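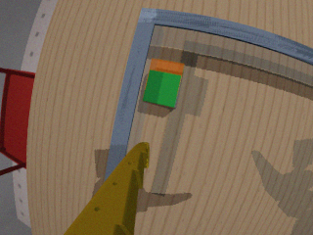 Figure 2. Simulated tabletop with a small two-colored cube inside one corner of a blue-gray frame.

3.2 Survey of scooter parking and storage use

The second part of the study looked at how riders of small scooters (50 cc and 125 cc) park and what they carry. We collected answers in two towns, Perklow and Samthorpe, over a single riding season that ended in August. The towns were picked because they have similar street widths but different parking rules. Perklow lets scooters use any marked bay for free. Samthorpe charges the car rate in the center and sets aside free scooter bays at the edge of it.

Paper forms were handed out at fuel stations and at two dealers, Banard and Rosales. A web version of the same form was open for the whole period. We received 1732 forms. Forms with no engine size, and forms from riders of machines over 125 cc, were removed. This left 1469 forms for the analysis of parking and 1322 for the analysis of storage, where more riders had skipped items.

Riders were asked where they had left the scooter on their last trip, how long they had spent finding the space, and how far they then walked. They were also asked whether the machine had underseat storage, a rear rack, a top box or a front hook, and which of these had been used on that trip. We asked only about the last trip because answers about a "usual" trip in our pilot form were vague and often left blank.

Search time was short in both towns. Most riders in Perklow said they had parked at the first bay they tried. In Samthorpe the search itself was no longer, but the walk afterward was, and riders going to the center on an errand of less than half an hour were the most likely to pay for a car bay. Commuters mostly used the edge bays. Several wrote on the form that these were full by 8:30 in the morning, a point we had not asked about and so cannot check against the other answers.

Of the riders in the storage group, 957 had used the underseat compartment on their last trip. The most common item was rain clothing, followed by groceries. A full-face helmet was stored there less often than we expected. Riders of older 50 cc models reported that an open-face helmet would fit and a full-face one would not, and many of them carried the helmet with them or locked it to the rack. Top boxes were more common on 125 cc machines and were used on nearly every trip when fitted.

Two limits should be kept in mind. Dealers' customers may look after their scooters better, and fit more accessories, than riders in general. The form also did not separate owners from people who had borrowed or rented the machine, so the answers on accessories cannot be read as buying choices.

The link between storage and trip purpose is taken up in Section 3.3, using the same group of riders. Parking charges are left out of that analysis, as the Samthorpe rates changed partway through the season and the form did not record the month of the trip.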